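**Live ceremony music + DJ from the same company, or split it?**

**mapleandmoss**
We're getting married in February, indoors, ceremony and reception in the same building. The hall is one big room with a partition they slide across. We have a quote from Stalon for everything: two strings for the ceremony, a three-piece for cocktail hour, then a DJ until 11. The other option is to book the strings on our own and get a separate DJ from Taren, who did a cousin's wedding and were good.

The Stalon package is easier but it costs $448 more than splitting. Has anyone done it both ways? I have to sign or let the date go by Wednesday.

**dj_halfstep**
I work for neither of them. Ask Stalon who your actual DJ will be. With bigger companies you can sign in summer and get a name two weeks out. If they'll write the person into the contract, the package is worth a look. If they won't, split it.

**tworingsplease**
We split ours and I would not do it again. The ceremony players finished, packed up their speaker, and the DJ wasn't set up for the cocktail hour because he'd been told 5:30. We had 40 minutes of people talking in a room with no music. It wasn't a disaster but I noticed it and so did my mother.

**gravelroadbride**
That sounds like a timeline problem. Any two vendors can overlap if somebody sends them the same schedule. We had three separate music vendors and no gap at all. I made one page with load-in times, set times and who owned which outlet, and sent it to all of them at once.

**tworingsplease**
They had a schedule. He read the wrong line.

**gravelroadbride**
Then he could have read the wrong line working for a package company too.

**dj_halfstep**
Both true. The difference is that with one company there's one phone number to call when it happens.

**mapleandmoss**
Thanks, all. More details in case they matter: 21 tables, no stage, the dance floor is rented. Stalon says they need two circuits. The venue coordinator says there is "plenty of power," which I don't fully trust.

**oldpa_guy**
"Plenty of power" means she has never been asked. Go there and find the outlets. Then ask which ones share a breaker with the kitchen, and get that answer from whoever runs the building. Coffee urns and a sound system on the same breaker is the classic one. I've seen it go dark during the toasts twice.

Also ask about the partition. If it slides on a floor track, your DJ's cables can't cross it, so the ceremony side and reception side need separate setups. Stalon may already have that in the price. The split quote may not.

**mapleandmoss**
I hadn't thought of the partition. It does have a floor track. I'll ask Taren if the quote covers one speaker setup or two.

**nine_oclock_cake**
Did you hear the Stalon strings live, or only on video? Their videos sound like studio audio laid over wedding footage. I went to one of their open evenings and the duo was fine but a lot quieter than I expected. In a big room with a low hum from the heating you'd want a small mic on them.

**gravelroadbride**
I went to one too and thought they were plenty loud. How many people were in the room when you went?

**nine_oclock_cake**
Packed, and people were talking over them. I'd still call that a fair test, seeing as it's a wedding.

**gravelroadbride**
Guests don't talk during the ceremony, though. Cocktail hour is a different set of players.

**mapleandmoss**
Video only so far. I've asked when the next evening is.

Update: Taren came back. Their quote is for one setup. A second small speaker and a wireless mic for the officiant would be $300 more, and they want to charge for an earlier arrival too. So the gap with Stalon is now $148 before the early arrival fee.

**dj_halfstep**
That's about what I'd expect. At that point I'd go by which DJ you liked talking to.

**tworingsplease**
Package. You know my vote.

**gravelroadbride**
Still split, if the Taren DJ is the same one your cousin had. A DJ you've seen work a room is worth more to me than the convenience.

**oldpa_guy**
Find out the overtime rate from both before you sign. That's where I've seen the nice quotes get ugly. And get the end time in writing as music off, with load-out after it.

**mapleandmoss**
Overtime is in the Stalon contract, not in the Taren one. Asking now. The DJ would be the same person my cousin had, so that's a point for splitting.

Separate question while I'm here: what size table do you all give the DJ? The venue only has rounds.

**dj_halfstep**
Six foot rectangular, with a cloth to the floor. Most of us bring our own, but ask. Not a round.

**oldpa_guy**
Seconded. If the venue can find you a desk with a cable hole in it, even better, but you'll want the cloth.
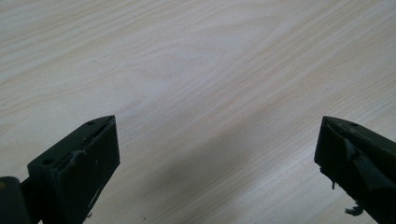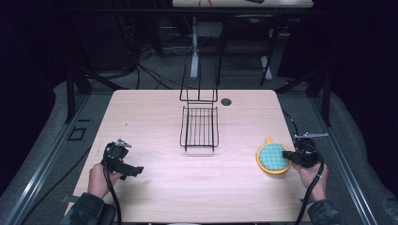 *Light wood-grain tabletop in both; the second has the cable hole, near the far edge.*

**mapleandmoss**
Good, I'll ask about a six foot and a black cloth. Going back to the hall tomorrow at 4 to look at outlets, will post what I find.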